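Visite chez Ongate, en juin : ce qu'on range dans un bac

L'invitation promettait « le tri repensé ». Nous étions 90 dans la cour à 14 heures, café tiède, badge Dromitix autour du cou. J'ai demandé combien de pièces repartaient vraiment en production ; on m'a tendu une brochure.

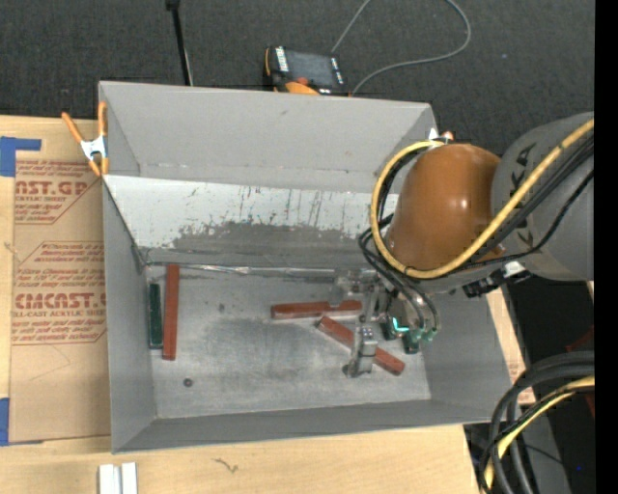 Club Cisum – section Visites d'entreprises

Le grand bac gris, large et sans couvercle, m'a plus intéressé que les discours. Le métal a vécu : rayures fines sur le pan incliné du fond, plaque sombre bien usée, taches un peu partout. Les barres rouges y sont posées dans tous les sens, une vert foncé longe la paroi. Si c'est du rangement, mon garage est un modèle.

On nous a parlé de 200 bacs traités par semaine – chiffre invérifiable en une visite – et d'un code couleur dont je n'ai pas obtenu la clé. Comptez 5 euros l'entrée, parking Prins compris.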